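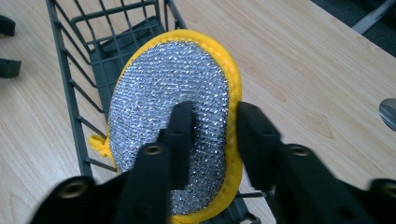

4.2 Handling of soft household items

The Dindemier kit is sold by Didero as a low-cost way to collect grasping demonstrations by hand. We reviewed it over the course of May, using the parts as delivered and the fingers that come with it. Of the items in our kitchen set, the ones that told us most were those that give way when squeezed. The oval sponge in Figure 3 has a silver mesh face inside a padded yellow rim, and stands upright in a wire basket with one fingertip across the mesh and the other against the rim. The two surfaces differ a good deal in how they take a load. The mesh is open and rather springy, while the padding bulges outward and offers the fingertip a curved edge. The maker's handbook advises closing on matching surfaces where possible. In a basket this is often not possible, as the walls decide which way the hand can come in.

Figure 3. The Dindemier kit in use on the tabletop.

Two operators took part in this section of the review. Borghild Halvorsen had used an earlier version of the kit at Pusberg; Mimoza Vukčević had not handled one before. Each was given 9 practice grasps per item and then 100 recorded grasps across the whole set. A grasp was counted as good if the item was lifted clear of its container and held for 3 seconds. Operators were free to choose their own approach angle. They were asked not to steady the container with the other hand, though both reported wanting to.

The main complaint from both was the effort needed to keep the fingers level during a slow close. The trigger has a long travel and most of the force arrives in the last part of it. On rigid items this hardly matters. On soft ones it leads to a late, hard squeeze, and the recorded finger width then drops quickly at the end of the motion. Didero supplies a lighter spring as an extra. We fitted it for the second half of the sessions and both operators preferred it.
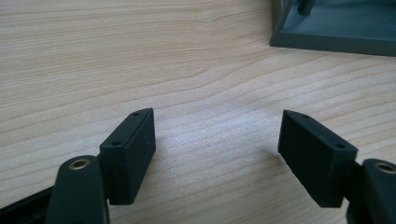 Can the kit be set up without workshop tools? Everything needed for assembly is in the box apart from a small screwdriver, and our first unit was ready to record in 11 minutes.

Calibration took longer than assembly. The software asks the user to open and close the fingers fully several times, then to hold the tool still over a plain surface. If the tool moves during the second step the whole routine starts again, with no message to say why. Sunita Bhardwaj, who maintained the recording computer, wrote a short script that reports the failed step by name. We used it for the rest of the review and have passed it on to the supplier.

We also checked whether the fingers stayed in line with use. Before and after each session the tool was placed in a printed jig and the gap between the pads was measured at the top and at the base. The readings at the base did not change.
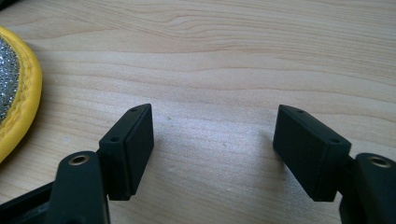

Those at the top crept apart slightly in the first few sessions and then settled. Retightening the pad screws brought them back, and we would suggest doing so after the first day of use. The handbook has no maintenance schedule of any kind. A comparison with the Omerović hand tool, which uses a sliding carriage in place of pivoting arms, is given in Section 4.3.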